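Carpet tiles and the noise problem in the back office
7/9/23

The previous post covered the desk and the cabling. Several readers wrote to ask why I had spent so little time on the floor, given that the floor was the original complaint. The measurements were not finished then. They are now.

The room is on the first floor of a converted seed warehouse in Clomelgate. It has a suspended timber floor, two outside walls in brick and a ceiling that somebody lined with plasterboard in the eighties. With bare boards it rang badly. A hand clap produced a clear flutter between the floor and the ceiling, and anything said on a call came back with a hollow quality that the people at the other end mentioned often.

Carpet is usually sold as a cure for this. It is a partial one. A thin pile absorbs well at high frequencies and very little below 500 Hz, so a carpeted room with hard walls ends up dull at the top and boomy at the bottom. Anyone who has worked in a cheap serviced office knows the sound. The backing and the underlay matter more than the pile, and a tile laid directly on board with tackifier gives the least of all.

I compared two products. The first was the Esteo loop pile tile with a bitumen backing, which is what most fitters here will quote for. The second was a Mavromatis tile with a felt backing, heavier, and dearer by a margin I found hard to accept until I had lifted one of each. I borrowed enough of both to cover the middle of the floor and ran the same sweep over each, with the door shut and the radiators off.

The difference at 2 kHz was too small to be worth paying for. At 500 Hz the felt-backed tile was plainly better, and footfall in the room below dropped to the point where the tenant stopped remarking on it. Footfall is impact sound and a separate matter from reverberation, though the two are often confused in the sales literature. If the neighbour downstairs is your problem, ignore the absorption coefficient and look at the impact figure.

I chose the felt backing. The final bill, with tackifier and edging strip, was £916.

Colour took less time. A plain tile shows every thread and crumb, and a strong pattern shows every misaligned joint. A speckled grey does neither.

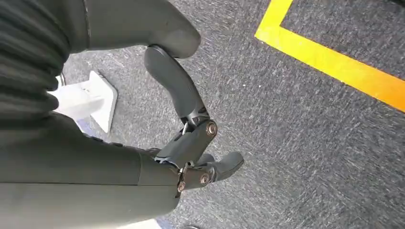 Laying them

Leave the boxes open in the room for two days. Mine had come from an unheated store in December and the first few tiles would not lie flat.

Find the centre of the room by snapping lines between the midpoints of opposite walls, then shift the lines if the cut tiles at the edges would come out narrower than half a tile. I moved mine by 32 mm. Arrows on the back show the pile direction. Quarter-turning alternate tiles hides variation between batches; laying them all one way looks smoother until one needs replacing.

Cut from the back with a fresh blade. The felt drags when the blade is dull and leaves a ragged lip that stands up at the skirting. I used 6 blades, and should have changed the third one sooner.

The Clukov tackifier goes on with a foam roller and needs to turn clear before anything touches it. Laid too early, it grabs like a permanent adhesive and the tile will not come up again in one piece.

Remaining faults

There is still a resonance low down, well below anything a floor covering can deal with. That needs depth, probably in the corner behind the door, and I have started drawing a panel for it. The ceiling is untouched. I will put the sweep files up once I have relabelled them.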